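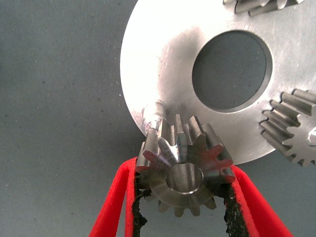
Small steel gear between red grippers, silver plate behind.

Vasness Breathing Trainer – review by Zineb Hamdy
Posted 05/02/2018

The Vasness is a handheld trainer for the muscles you use to breathe in. You put the mouthpiece between your lips, close your nose with the clip and inhale against a spring valve. Breathing out is free. The main muscle being worked is the diaphragm, the sheet of muscle under the lungs, with help from the small muscles between the ribs.

I have mild asthma and started using it in November, after a chest cold that left me short of breath on stairs. My respiratory therapist, Hicham Lamrani, said it was fine to try as long as I kept taking my regular inhaler and stopped if I felt dizzy. I did get lightheaded in the first week from going too fast.

The routine in the booklet is 30 breaths, twice a day. I found that too much and did two sets of 10 with a rest between them. The dial on the side sets the load. It is stiff and the numbers are hard to read without good light. 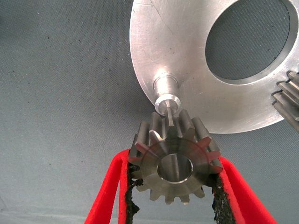

Spur gear held upright, with the plate above it.

Before the Vasness I had the Parnness, which costs less and has no dial, only 2 caps with different size holes. The trouble with that type is that you can make it easier by breathing in slowly. The spring valve won't open until you pull hard enough, so each breath is the same amount of work.

Cleaning is simple. The mouthpiece and valve come apart and go in warm soapy water. Let them dry fully before you put them back together – mine smelled musty after I packed it damp for a trip. The nose clip is poor. The pads slip, and I went back to the one from the Parnness.

My peak flow reading did not change much. Stairs are easier now, but I was also getting over the cold, so I can't say how much of that is the trainer.

I paid 40 dollars from Vindis and it came with a carry bag and one spare mouthpiece. More mouthpieces are sold separately. Anyone who has had a collapsed lung or recent ear trouble should ask a doctor before buying one.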